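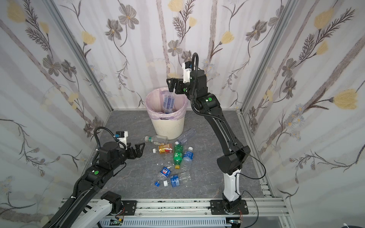

Bottles, cans and cartons headed for the lined bin.

Tips > Kitchen > Bottles and Cans

I've been keeping a separate bin for drinks containers for years now, and I still get letters asking how I stop it from turning into a sticky, rattling mess by Friday! So let me go through it the way I'd tell you over the back fence (which is how my neighbor Audrey-Anne Melnyk got most of it out of me in the first place).

First, use a proper laundry bin. A white one like this is a nice height, and you can drop a soda bottle in from standing without chasing it across the floor afterward. Line it with a colored bag if you can, pale pink or lavender or whatever the store has, so it never gets mixed up with the kitchen trash. Fold a good wide cuff over the rim or the first heavy bottle will drag the whole thing down.

Then rinse. Just a splash of water, a swirl, and tip it out. Juice cartons are the worst offenders in March when the house starts warming up, and I give mine a second rinse and leave them upside down on the rack overnight.

Check what your town says about caps. Ours in Arstead wants them left on the bottles, but over in MacDonald my sister has to take them off, and she keeps hers in a coffee can by the sink – she was up to 485 last time I visited, bless her.

Cartons I flatten last, corners pulled out first, and they slide down the side of the bag beautifully.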